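# Wemden food larder opens its doors on Friday evenings from March

People who can't get away from work during the day will soon be able to use the Wemden Community Larder after tea, as the project adds a late session to its week for the first time.
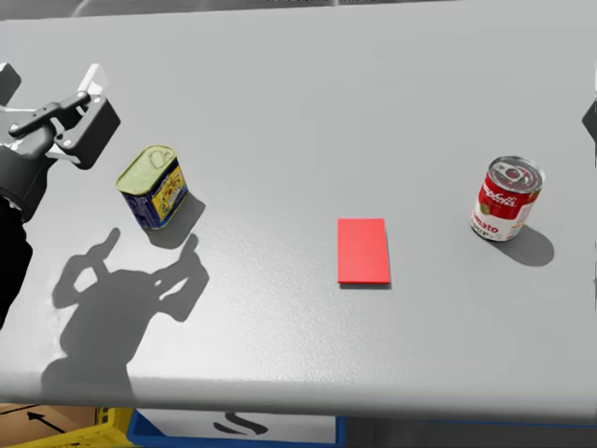

The new session will run every Friday from half past five until eight o'clock at the Mudwood Road hall, beginning in March. It comes on top of the two daytime openings that regulars already know, and nothing about those is changing. You don't need a referral, a letter or an appointment, and you are very welcome to bring the children, the pram, your mum or the dog (dogs in the porch, please - there is a hook and a bowl of water).

The larder has been going for six years now, and over the past twelve months it gave out 3,913 bags of shopping to households in Wemden, Billell and the farms and lanes in between. That is more than double the 1,886 bags handed over in its first full year, when it was working out of a single cupboard behind the hall kitchen and closed whenever the cupboard ran out.

Ruby-Lee Lockyer, who manages the larder, said the idea for a late session had been rattling around for a long while before anyone managed to pin it down.

"We kept hearing the same thing from people at the school gate and in the queue at the chemist," she said. "They'd say, oh, I'd love to come down, but I don't finish until five, and by the time I'm off the bus you've all gone home. And these are people working every hour they can get, some of them in two jobs, and still finding there's nothing much in the cupboard by the end of the month. So we've moved a few things about, begged a few favours, and we're going to be there when they get off the bus. It's as simple as that, really, though it has taken us most of the winter to sort out!"

The extra hours have been made possible by a grant from Kadrić, the family bakery on Billell High Street, which will pay for heating and lighting the hall for the first year and will also send down whatever bread and rolls are left when the shop shuts. Anyone who has tried their seeded loaf will know to come early.

Visitors on a Friday can choose from the same range as in the daytime - tins, packets, pasta, rice, cereal, tea and coffee, toiletries and nappies, with fresh vegetables when local growers have some to spare. The kettle will be on throughout, and there will be soup and a place to sit down for anybody who would like a bit of company before heading home.

The larder is asking for help with a few things that always seem to run short. Tinned meat and fish are at the top of the list, followed by tinned fruit, long-life milk, cooking oil in small bottles, washing-up liquid and shampoo. Please check that everything is in date and unopened. Donations can be left in the green crate inside the Mudwood Road entrance whenever the hall is open, or handed in at the bakery during shop hours.

"People are ever so generous at Christmas and we couldn't do without it," Ruby-Lee added, "but it's now, when the mince pies are long gone and the heating bill has landed, that the shelves start to look thin. One extra tin in your trolley makes a difference to us. And if you're reading this and wondering whether it's meant for you, then it probably is, so do come and say hello."

There is level access from the car park, and the number 6 bus from Billell stops outside.

**Notes to editors**

Wemden Community Larder is an independent local project run from the Mudwood Road hall. Ruby-Lee Lockyer is available for interview, and reporters are welcome to visit by arrangement. Please ask for her at the hall during any larder session.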